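Notebook, petition coding
October, morning entry, continued after lunch

Picked up where the last entry stopped: coding news coverage of the county rent petition. Aim is still to separate what the papers report about the signature check from what they report about the petition itself. The old codebook has one code for both, and the two coders diverge wherever an article moves from one to the other in the same paragraph.

Pulled a fresh batch of 40 articles from the Clarora archive. Filter: county name plus "petition" or "signatures", opinion pages excluded. Letters to the editor still get through when they are filed under local news. Removed by hand.

Blind double coding, Liew and Chiba. They disagreed on 16. Most of those are articles that say the clerk "rejected signatures" without saying whether that means single lines or whole sheets. Liew codes these as procedural. Chiba codes them as a setback for the petition. The codebook supports either reading.

Proposed fix: add a code P4, "validity, unit not stated", and stop asking coders to guess. P4 takes priority over P2 when both could apply. 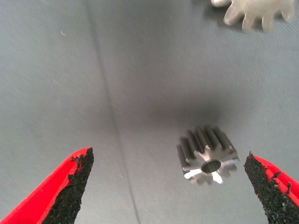

Murakami would drop P4 and have the coders look up the clerk's notice for every article, on the grounds that the notice gives the unit and a vague code will fill up with everything anyone finds hard. Noted. My objection is that we are coding what a reader gets from the article, and the reader does not have the notice. Leaving P4 in for this batch. If it takes more than 5 articles from the old P1 group, the question is open again.

Second problem, the merged text. The Clarora export joins teaser lines from other stories to the top of the article body when the page used the older template. One article on the signature deadline opens with a sentence about a school board resignation, and the coder marked the resignation as context. The join has no line break, sometimes no space, so a simple split does not catch it. Tried matching the first sentence against the headline by shared nouns. Catches the obvious ones. Also flags good articles with an indirect opening, so the output has to be read by a person before anything is cut.

Yáñez has the old template markup saved from the Tamura run and will check if the teaser block has its own class. If so, strip at source and drop the noun matching.
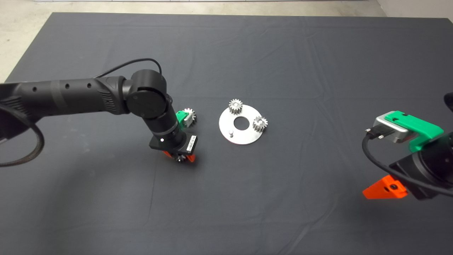 Until then, keep the raw text next to the cleaned text in the sheet and code from the cleaned column only. Do not overwrite raw. The Tamura run lost its raw column that way and the early articles could not be recoded.

Recoded the disputed articles with P4 available. Down to 2 disagreements. Both concern the same wire story, printed by different papers with different endings. The short version stops before the organizer is quoted. The long version gives her response and the date of the next hearing. Treating these as separate items, each coded on its own text, with a link in the notes column. Agreement on the rest is not independent of the morning discussion - the coders had heard the arguments by then - so this does not count as a reliability figure. Needs a clean batch.

P4 took nothing from P1. 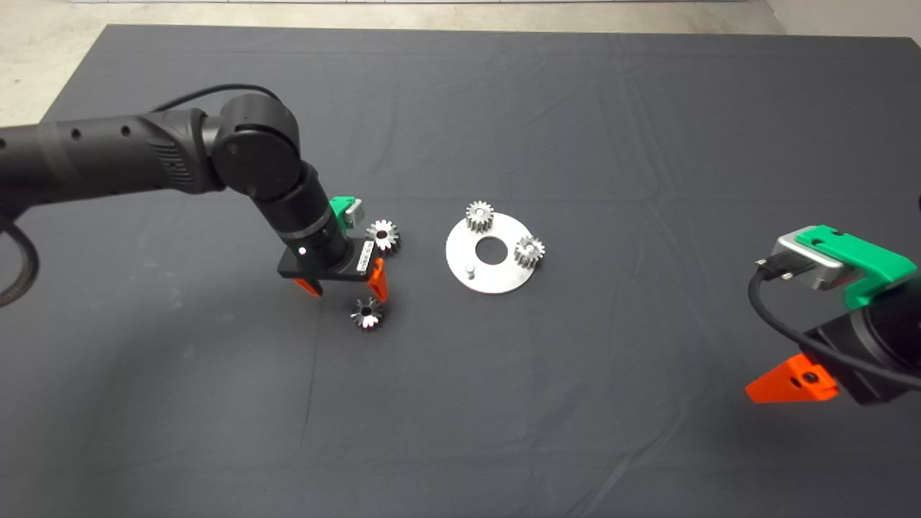
For the clean batch, Nomura draws the articles and keeps the list to herself until both coders have returned their sheets. Same filter, plus a byline check to catch wire copy. She asked for the P4 definition in writing first. Draft:

P4. The article states that signatures were accepted, rejected or questioned, and does not state if this refers to individual lines, sheets or the full filing. Use P4 even if the coder knows the answer from another article.

Liew wants "questioned" defined. Fair. For now it means questioned by a named office or a named party to the petition, so no unnamed critics.

Open:
- teaser class in old template (Yáñez)
- definition of "questioned", final wording (Liew, me)
- dates: use print date or first online date? The sheet has a mix. Leaning to first online.
- ask Clarora if the export can keep paragraph breaks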